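Robotics Practice II
Search course pages Search

Handout 6: Working rules for two-arm sessions in simulation

These rules apply to everyone who runs the two-arm station on the Lurnham lab machines, in class or outside it. They were written by Intan Wibisono and Danang Pangaribuan and went into use in April. Where they differ from Handout 4, follow this one.

6.1 Scope

The rules cover simulated arms only. Work on physical arms comes under the Colton safety sheet, which you sign separately with Ronaldo Macapagal before you are let into the bay. Passing the simulation part of the course does not count as a sign-off for the bay.

We do ask you to keep a few of the physical habits in simulation. You can drive a simulated arm through a wall and nobody gets hurt, but students who get used to that do it again at the real bench. Treat a hard contact between an arm and the furniture as a fault and write it down.

6.2 Before you start

Load the room from the shared folder, not from your own copy. Own copies go out of date, and last term two groups handed in work done in a room that had since been changed.

Check the start pose. Both grippers are open and empty, and neither arm touches the table or anything standing on it. If the pose is wrong, reset the room. Do not steer the arms back by hand and then start recording.

Open every view once and look at it at full size. The wrist views are often tilted, sometimes by a lot. That is normal and you should not try to level them. What you are checking is that each view updates when its own arm moves. Move the left arm a little, look, then move the right arm and look. Swapped left and right views were the most common fault in the Mangundap set, and they can't be found afterward without going through the log joint by joint.

Write the room name, the task name and your initials at the top of the log sheet.

6.3 During a run

One person drives and one person logs. Change places after each block, never in the middle of a run.

Say the target object out loud before you move toward it. Use the name in the object list. "The blue one" is not a name.

Keep the idle arm still. If it has to move out of the way, do that first, as a separate motion, and log it.

Approach slowly over the last stretch. If a finger touches an object you did not mean to touch, finish the motion if you safely can, stop the run, and mark it C for contact. Do not open and close the gripper to shake something loose.

If an arm turns away from the table so that its wrist view shows only walls or ceiling, the run is still valid. Keep recording. We need those stretches too, and cutting them out makes the timing useless.

6.4 What to keep and what to reject

A full set is 200 runs per pair. Only accepted runs count toward the 200.

Reject a run if
- the start pose was wrong
- a view froze or dropped out
- the driver and the logger changed places before the end
- the object named in the log is not the object that was approached

A failed grasp is not a reason to reject. Mark it F and keep it. A set with no failures in it will be sent back with questions.

In the last full check Marlina Majimbun rejected 137 runs across the class. Most had a wrong start pose, and nearly all of those came from people who had skipped the reset between runs.

After 3 rejected runs in a row, stop and call whoever is on duty. Do not restart the machine yourself.

6.5 Notes on describing a view

Your log has a free text column. Write what the view shows and leave out what you think must be there. If a dark surface fills a corner and you can't tell whether it is a cabinet or a door, write "dark surface." If an object could be a book or a tablet, write "flat item" and its color. Nadhirah Entili marks this column and takes points off for guesses stated as facts. She does not take points off for short entries.

Say whether the gripper is empty every time, even when it is obvious.

6.6 Views for the Grustau room

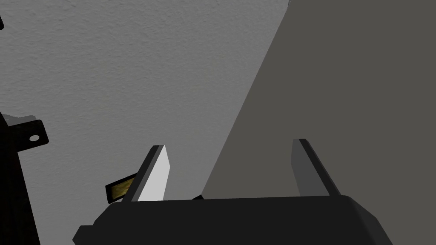
Fingers open, nothing held. Log entry: "empty." 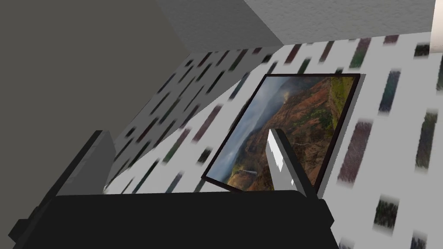

Picture on the wall behind the right finger.

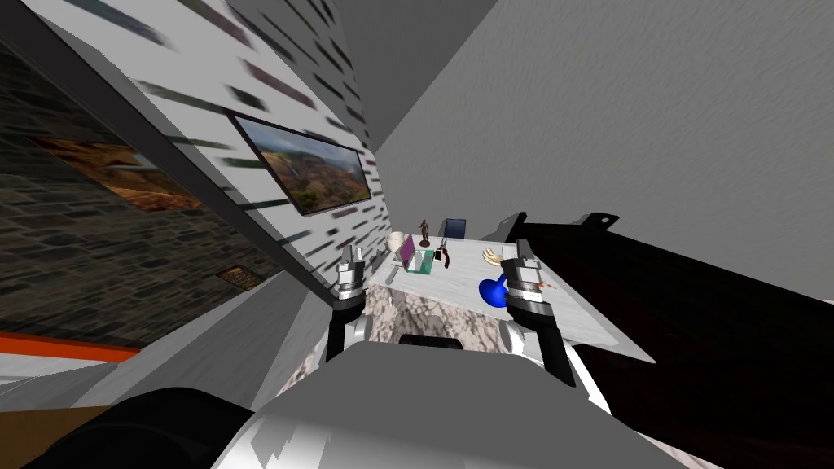

Both arms forward, with the marble table and the objects on it.
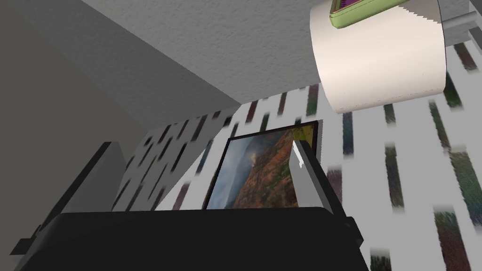 Same rule for the log: name the wall picture and the lampshade, and give the tilt as "tilted" without a number.

Page last changed: August 2020 (D. Pangaribuan)

For the next class, write a log entry of no more than four lines for each of the views in 6.6. Work alone. Bring them on paper, with the left and right fingers named from the point of view of the gripper as you see it on the screen.

For the third view, also list which objects on the table you would be willing to name without checking the object list, and which you would not. Put the statuette, the cup and the hand-shaped object in one list or the other.

We will compare entries in pairs for the first part of the class. If your entry and your partner's disagree on an object, keep both wordings and underline them. Do not settle on one before the discussion.

Log sheets for the current block go in the tray outside the Lurnham lab. Put both sets of initials on the sheet. Sheets without initials are not marked.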